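Sports jerseys in the wash: how do you stop the numbers cracking?

Posted in Laundry & Cleaning, Jul 28, 2025

Keerthana Thomas
Hi all, hoping someone has a trick for this. My son plays indoor soccer twice a week and lives in his red top the rest of the time, and the numbers on our last lot of jerseys went all crackly and started lifting at the corners before the season was half over. The club charges a small fortune for replacements, so I'd love to get a full year out of the new ones.

At the moment everything goes in together on a warm wash, 900 spin, and then in the dryer if the weather's rotten (we're in Girkbridge, so it usually is). I've been using Drenine powder with a scoop of Mellis soaker for the grass and sweat. Is it the heat or the soaker doing it? And my other problem is getting the things to the laundry at all. They get peeled off in the lounge room in front of the telly and that's where they stay.

Harish Marar
Heat, almost certainly. I washed the kit for my daughter's team for two seasons and the ones that came back wrecked were always the ones that had been through somebody's dryer. Turn them inside out, cold wash, gentle cycle, and drop the spin right down. Then hang them up inside out in the shade. Don't iron over the number, ever. If it's badly creased, iron the other parts from the inside on low.

I'd go easy on the soaker too. If there's a stain, dab a bit of liquid on that spot and leave the print alone. And wash the red one by itself the first couple of times or you'll have pink socks. Ask me how I know!

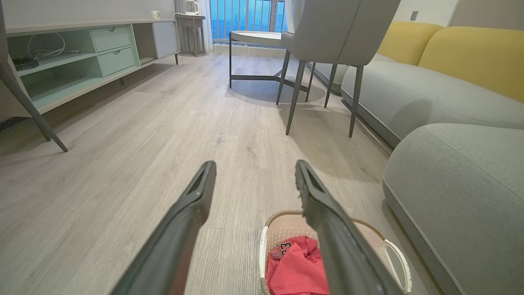
As for getting them off the lounge room floor, we gave up on the hamper in the bathroom and went with a light plastic basket with holes in the sides, so a sweaty top gets a bit of air if it has to wait overnight. It has to have handles or the kids won't carry it. Ours lives wherever the kids get changed, and whoever's last to bed takes it through. Works most nights, anyway.

Baltasar Gallardo
just buy the cheap ones and replace them lol. mine have been in the dryer over 100 times and they look terrible but he's ten, he doesn't care

Hertta Lindqvist
Agree with Harish on the cold wash. One thing I'd add is don't leave them scrunched up damp for days, as the print can stick to itself where it's folded and then it pulls when you open it out. I did that with a netball top after a weekend away and half of the 2 came off on the sleeve.

If a corner has already started to lift, you can sometimes press it back down with baking paper over it and a warm iron, no steam, a few seconds at a time. I know that goes against the no-iron rule, and it depends what the number's made of, so check the label first and try a tiny corner. Stitched numbers are a lot less fuss if your club ever gives you the choice.

Keerthana Thomas
Thanks everyone, dryer is banned as of tonight. Harish, what spin speed do you use? My machine goes 400, 600, 900 and I've never touched the dial.

Harish Marar
400 for anything with print on it. They drip a bit, so stick a towel under the airer.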